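Stokthorpe 300 Activity Table Top

Table tops / Early years and waiting areas
Supplied by Geltevance

The Stokthorpe 300 is a replacement or first-fit top for low activity tables in nurseries, clinics, libraries and family waiting rooms. It is sold as a top only. Legs, frames and storage trays are listed separately.

The core is a single compressed board with a black matte face on both sides, so the top can be turned over when one side has worn. There is no edge strip to lift or peel. All four edges are rounded and sealed at the factory, and the corners are cut to a wide radius. Pilot holes are not drilled as standard. If you are fitting the top to an existing Sustus frame, ask for the drilled version when you order.

Black is the stock color. It was chosen after customer requests for a surface that gives strong contrast with bright toys and paper, and it remains the most ordered finish. Gray and off-white are made to order and cannot be returned unless faulty.

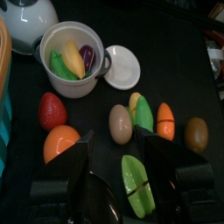

Cleaning is by damp cloth and mild soap. The face will accept most diluted household disinfectants, but the surface should be rinsed with clean water afterward, as dried residue shows more on black than on the lighter finishes. Do not use scouring pads, wax polish or solvent wipes. Crayon and washable marker come off with soap. Permanent marker may leave a faint mark on the face, and this is not treated as a fault under the warranty.

Specifications

Part: top only, reversible
Finish: matte, both faces
Stock color: black
Made to order: gray, off-white
Edge: rounded and sealed
Even load: 200 lb
Surface test: 3000 rub cycles with damp cloth, no visible change in finish
Use: indoor only
Assembly: two people recommended
Fixings: not included with top only

The load figure applies to weight spread evenly over a top that is fixed at all four corners. It does not apply to point loads, to tops resting loose on a frame, or to children or adults standing on the table. Tops fitted to a center column should be treated as light duty.

Fitting to existing frames

The drilled version matches the Sustus four-leg frame, both current and earlier types. It also matches the Lumbantobing low frame made with the flat mounting plate. Lumbantobing frames with the angled plate need an adapter set, part 193, which contains four plates and the screws to suit.

Remove the old top and check that the frame sits level before fitting the new one. Place the new top face down on a clean blanket, set the frame on it, and start all screws by hand. Tighten in a diagonal order. Power drivers should be set to the lowest torque, and screws longer than those supplied with the frame must not be used - they will come through the upper face. Check the screws again after a week of use and then at each routine inspection.

If you are drilling your own holes, use a sharp bit with a depth stop and clear the dust before driving the screws. Holes drilled by the customer are outside the warranty, although the rest of the top remains covered.

Turning the top

When one face is worn, the top can be removed and refitted the other way up. The drilled version has matching holes on each face, offset so that they do not meet. Plastic caps for the exposed holes are supplied in the same color as the top. Press them in flush and check that none can be lifted with a fingernail.

Ordering and delivery

Stock black tops leave the warehouse within five working days. Made-to-order colors take four to six weeks. Tops are packed flat with corner guards, and the carton should be stored flat, away from heaters. Inspect both faces on arrival and report any damage before fitting.

Orders for several sites can be split at no charge if all addresses are given at the time of order. Finish samples are available on request.

For drawings, frame matching or a quote on larger quantities, contact Sena Kwofie in technical sales. Please have the frame maker and the plate type ready, or send a clear photo of the underside of the table.

Page last revised Wed 26 June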